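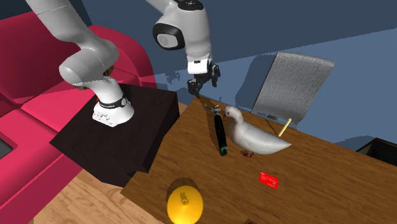
About Modton Water Laboratory

Share this page
223 shares

Modton Water Laboratory tests drinking water from private wells, small public systems and farm supplies in the Prostdale area. We report results for bacteria, nitrate, hardness, iron, manganese, lead, arsenic, pH and total dissolved solids. We do not sell filters, softeners or drilling services, and we do not take a fee from companies that do.

The laboratory opened as a one-bench operation behind a feed store. It handled bacteria and nitrate only, and metals were mailed to an outside laboratory at cost. Metals testing was brought in house after the move to our present address in the Baranauskienė Building, where we occupy the ground floor and half of the basement. The basement holds the cold room, the bottle wash area and the retained samples.

What we test

Most of our work comes from single households. The usual requests are a test at the sale of a house, a yearly check, and a repeat test after a well has been repaired or treated with chlorine. The yearly check covers total coliform, E. coli and nitrate. Owners of wells near orchards, old orchards in particular, are advised to add arsenic and lead. Wells drilled into the shale on the east side of Prostdale often run high in iron and manganese, and the yearly check does not cover either one.

Small public systems are sampled on a fixed schedule. We currently hold schedules for 152 systems, among them campgrounds, churches, mobile home parks and two schools. The operator receives the bottles by mail before each due date, with the labels already printed. Late bottles are followed up by phone.

Farm supplies are tested for nitrate, sulfate and dissolved solids. A livestock report uses different limits from a household report, and the two should not be read against each other.

How samples are handled

Bacteria samples must reach the counter within 24 hours of collection and must be kept cold on the way. A sample past that limit is refused, and a new bottle is issued free of charge. We do not run late samples "for information."

Lead samples are collected as a first draw, after the water has stood in the pipes for at least six hours. Remove nothing from the faucet before filling the bottle, including the aerator screen. For bacteria the instruction is the opposite: take the screen off, run the cold tap for five minutes, then fill to the line. The bottle contains a small amount of white powder, which neutralizes chlorine and should stay in the bottle.

Each sample is logged at the counter in Zastidel, the record system we have used since the move. Zastidel assigns the sample number, prints the bench sheet and holds the result until a second analyst has checked it. Last February we logged 641 household samples, the highest count for any month so far. Most of them followed the flooding along the lower river road.

Metals samples are preserved with acid on arrival and held overnight before analysis. A blank and a known standard are run with every batch. If either falls outside its limits, the whole batch is repeated. Retained portions are kept for 30 days, after which a recheck requires a new sample. 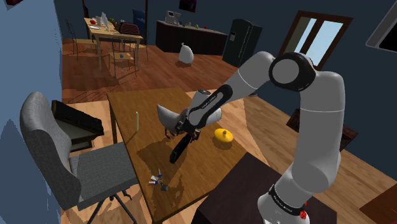

Reports and turnaround

A bacteria result is ready the day after the sample is received. Nitrate takes two working days and metals take seven. Positive E. coli results are phoned to the customer the same morning they are read, and the written report follows.

The report lists each result next to the drinking water limit, the method used and the lowest level we can measure. "Not detected" means the result was below that lowest level. It does not mean zero. Staff can explain what a number means but cannot recommend a brand of treatment equipment.

Training and school visits

We run a half-day course for operators of small systems, held in the ground floor classroom four times a year. It covers sampling points, chlorine residual readings and record keeping. Almost 600 operators have completed it. The course fee includes a set of bottles and one bacteria test.

School groups are accepted by arrangement, in parties no larger than 15. Visitors do not enter the metals room.

Counter hours

The counter is open on weekdays from 7:30 a.m. to 4:00 p.m. Bacteria samples are accepted until 2:00 p.m. We are closed on Saturday except to scheduled public systems, whose operators should use the side door and ring the bell.

3 comments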